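Chapter 11
A Day at the Open House

If you have never stood next to a working robot, I hope this chapter will make you want to, and soon! Most of what we have covered so far can be learned at a desk with a pencil, but there is a kind of learning that only happens when you go and look, and ask the questions you were a little shy about asking. Our visit was to the Plenommont workshop, on its open day, Thu 23 February, and I have leaned on my notes from it all through these pages.

The first bench we came to had two arms sharing one tabletop, with hex keys laid out in the middle and a few plush toys near the back (my students spotted the frog hanging from its hook long before they looked at the arms).

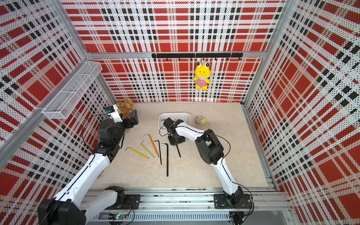

11.1 What to Watch For

Try to follow one gripper at a time. Your eyes will want to jump between the two, and you will miss how each one comes down toward its object. Then think about shape. A hex key is thin and stiff, while a plush bird with a key ring on it is soft in one place and hard metal in another, so where would you take hold of it?

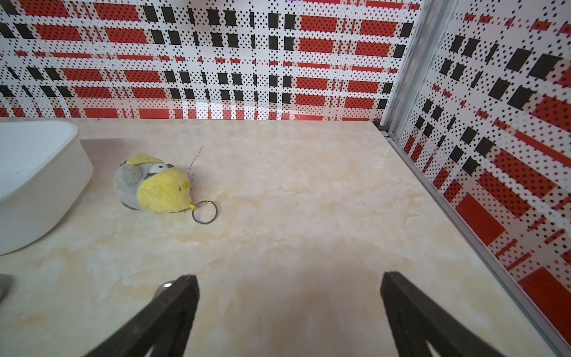
Text by Igor Pešek, with notes from Anas Kettani

Anas and I argued over that question for most of the ride home. He would go for the body, and I would still go for the ring. Write down your own choice before you read on, and keep it handy for Section 11.2, where we look at how fingers close on soft things.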